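Courses > Home Repair and Small Fixes > Handouts > Week 6: Living With Worn Parts

Print this page | E-mail this page

Week 6 notes: Living With Worn Parts

Anselmo Escobar, evening section

OK, so a few of you asked me to write this one up properly, and I talked way too fast last time, so these notes are longer than usual. Bring them with you, because we'll be doing the hinge exercise straight from them.

I want to start with the thing I kept coming back to in class: most of what you'll fix around a house isn't broken. It's worn. A door that sags, a faucet that drips, a drawer that sticks when the weather turns. Somebody rubbed one part against another part a great many times and one of them gave up a little. If you can find the spot where two things touch and move, you've usually found your problem, and you can stop taking everything else apart (I say this as a man who once took a whole dishwasher apart over a door latch).

Finding the spot

Do this before you pick up a tool. Move the thing slowly, by hand, all the way through its travel. Open the door an inch at a time. Listen. Put a fingertip across the joint so half of your finger is on one part and half is on the other, and you'll feel a wobble you could never see. Then look for dust. Metal that's grinding leaves gray or black powder, wood leaves something like flour, and rubber leaves little crumbs.

Fredy Salazar asked whether you should oil first and look second. Please look first! Oil hides the dust, and it makes a bad hinge feel fine for a week or so.

The four rubbing pairs we talked about

Metal on metal: door hinges, gate latches, the pivot in a pair of pliers. Clean it, then one drop of light oil, then wipe. If the pin has a groove you can catch with a fingernail, replace the pin.

Wood on wood: old drawers. No oil, ever, it soaks in and swells the runners. Rub the runners with a plain candle. My grandmother's dresser in Dradlow has been running on candle stubs for longer than I've been alive.

Plastic on metal: sliding closet doors, cheap drawer slides. Dry silicone spray is your friend. Grease collects hair and then you have a second problem.

Rubber on anything: faucet washers, door seals, the feet on a stepladder. Rubber is supposed to wear out. It's the cheap part that gives so the expensive part doesn't have to, so don't feel bad about throwing it away and don't try to glue it back together. I've tried. Everyone tries.

A word about sleeves

This got the most questions, so let me go slower. A bushing is a sleeve that sits in a hole so that the pin turns against the sleeve and leaves the hole alone. You'll find them in garden gates, in stroller wheels, in old office chairs. When the sleeve wears, you push it out and push in another one. When there's no sleeve, the hole itself goes egg-shaped, and then you're drilling it bigger and cursing.

So when you're shopping, and two gate hinges look the same and one costs a bit more, turn them over and look in the hole. If there's a ring in there, that's where your money went, and I'd spend it. 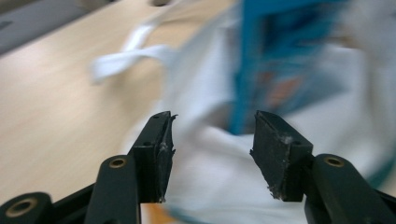 Pushing one out is easier than people think. Find a socket from your socket set that's a hair smaller than the sleeve, put it on one side, put a bigger socket on the other side for the sleeve to drop into, and squeeze the whole sandwich in a vise. Go slow. If it goes in crooked, back it out and start over, because a crooked sleeve will chew up a new pin in no time. A little soap on the outside helps.

Measure before you buy, too. Inside width, outside width, length, all three written on a scrap of paper and in your pocket when you go to the store. I've driven back to Plulby for the same part 2 times in one afternoon and I'd like to spare you that.

For next time

Pick one thing at home that squeaks, sticks or wobbles. Don't fix it yet. Write half a page: what touches what, what kind of dust you found, and which of the four pairs you think it is. A drawing is great, even a terrible drawing. Fredy's gate diagram looked like a potato and it was still the clearest one in the class.

If you can carry the thing in, carry it in. If it's a door, please leave the door at home and bring the hinge. I'll have candles, silicone spray and a box of odd washers up front, and the big vise will be free before class if you want to practice with the sockets.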